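Flalilham puts its gripper budget to a vote

2 October 2024

I spent most of yesterday afternoon at the Flalilham training floor, and I came home with a notebook full of prices and a headache from trying to add them up. The short version: they're buying more hand-held grippers, they haven't settled how many, and the robot arms everybody keeps asking me about have been pushed back to March.

If you've been following along, you know Flalilham started out with a handful of borrowed units from Garrido. People carry them around and do ordinary jobs with them – picking up bottles, moving trays, putting things back on a counter – and the recordings are used to teach the arms that come later. It's a pretty cheap way to begin compared with buying arms on day one. But cheap is a funny word once you start ordering in bulk!

The plan on the table is for 50 new grippers, split into 2 deliveries. The first would come before the end of the year and the second would wait until the people using them have had a chance to complain properly (their wording, and I liked it). Two suppliers are still in the running. Garrido has the lower price per unit. Burkano costs more but throws in spare jaw pads and a repair bench, and from what I heard on the floor the pads are where the money goes.

Then there's everything that isn't a gripper. Backpack units, batteries, chargers, cables, power strips, and a lot more counter space than anyone put in the first draft of the budget. I asked what had been left out last time and got a long answer. Cables came up four times. So did storage, and so did the small stuff people pick up all day long: jugs, bottles, trays, boxes. Those wear out too, and they need replacing with something the trainees haven't handled a thousand times already.

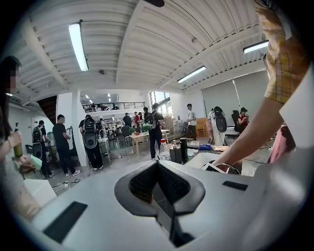

Trinidad Carrasco thinks the order is too big for a first round and would like to see half of it held back. The way Carrasco tells it, a gripper in a drawer costs the same as a gripper in somebody's hand, and there are only so many hands on a shift. Better to spend on a second set of batteries now, so no one has to stop at lunch and wait for a charge, and see in March how many units are really in use.

I have to say I came away leaning in that direction myself. I've watched enough equipment purchases to know that the big number gets all the attention and the batteries get forgotten until the first busy week. On the other hand, Burkano's discount only kicks in on the full order, and if you split it up you lose the repair bench. So it's not an easy call, and I'm glad it isn't mine.

There's also the matter of space. Flalilham has asked for 200 square feet of extra room over at the Bravlow building, mostly for shelving and charging racks. The rent would come out of the same pot as the grippers, and that's news to a few of the people I talked to, who had figured it was coming from somewhere else.

The arms themselves are a separate request. Two are penciled in for the spring, with training for the staff who'll look after them, and the maintenance contract is still being priced. I asked for a figure and didn't get one.

The vote on the gripper order is set for later this month. I'll post the result when I have it, along with the supplier's name and the final count. If you've bought this kind of gear for your own shop and have thoughts about pads or batteries, send me a note – I'd love to hear what you paid.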